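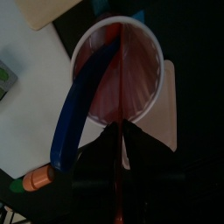 Tall things in short cups — how do you all store yours?

Prolleck Home Forum > Kitchen and Craft Corner > Storage

pakivar_fan
Hello everybody, I've been reading here since March and finally have something to ask. I keep my stirring sticks, straws and small handled things standing up in cups, because my grandmother did it that way and I like seeing everything at once. The trouble is the cups are short and the things going into them are long. The cup I use most has a white rim and those little pleats fanning out on the inside, very pretty, and a long red stick in it sticks out so far that I catch it with my sleeve and over it all goes. Blue handles too, the curved ones. I love that cup and would rather not retire it (it came from the Flunditz outlet and cost me 50 cents!) but I'm running out of patience. Do you weigh yours down, or use something deeper?

mudroom_maven
Welcome! I'm going to be the grump and say don't store long things in cups at all. Lay them flat. I bought a drawer tray, 14 inches long, and everything I used to chase across the counter lives in there now. Cups are for drinking and measuring.

pakivar_fan
Ha, fair enough, but if I put something in a drawer it stops existing for me. I have a drawer full of birthday candles I keep buying again.

oatmeal_and_twine
I'm with the original poster on this one. I'm a cup person and always will be, though I do think you have to be a bit strict about what gets to live out in the open. I sort mine by what I reach for while I'm working, and the rest gets pushed to the back in a row, so the middle stays clear and I can put a sheet of white paper down and see what I'm doing. 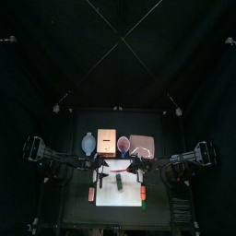

My rule is that the big, steady pieces go at the back — a wooden box with a slot in the top is perfect for that, it stays put and you can drop your loose change or spare buttons in it. Measuring cups with a little handle go back there too, handle toward me so I can grab them without looking. Sticks and straws can lie flat on the paper until I'm done, and then they go in a cup. So I suppose I do both, mudroom_maven, don't faint.

mudroom_maven
Fainting slightly. But a slotted box at the back is a good idea, I'll give you that. Does the change ever come back out?

oatmeal_and_twine
Not easily, and that's how I paid for my last trip to the Torres flea market.

level_teaspoon
Can I add a practical thing? Put dried beans in the bottom of the cup. I do it with a pleated one much like yours and it hasn't tipped since. 6 tablespoons was enough for mine. Just keep the beans away from anything you want to cook with later, and change them when they get dusty.

pakivar_fan
Beans! I would never have thought of it, and I've got a jar of them right here. What do you do with wide things though, the scoops and spatulas with a broad curved end? A little cup can't hold one up no matter what's in the bottom.
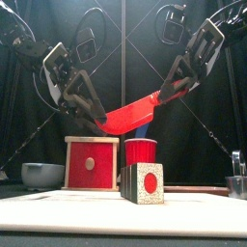

I've got a bright red one I'm very fond of and it's wider than the cup is, so it either leans at a silly angle or ends up lying across the top like a lid. My sister-in-law hangs hers from a rail, but we rent, and I'm not allowed to put holes in the wall.

level_teaspoon
Wide ones go handle down, blade up, in a heavy crock. A plastic cup is never going to manage it. Thrift stores usually have a crock or two on the bottom shelf with the vases.

mudroom_maven
Or in a drawer :)

oatmeal_and_twine
Handle down looks nice but I don't like grabbing the end that touches food. I lay my wide ones on a folded towel behind the cups. It isn't elegant, but it's quick to wash.

level_teaspoon
I wash my hands first, so I don't see the problem, but each to their own. I have had my crock for 6 years and the family is still standing.

pakivar_fan
Beans are in as of this evening. I'll try the towel for the red scoop and keep an eye out for a crock — a blue one, if anybody sees one going cheap.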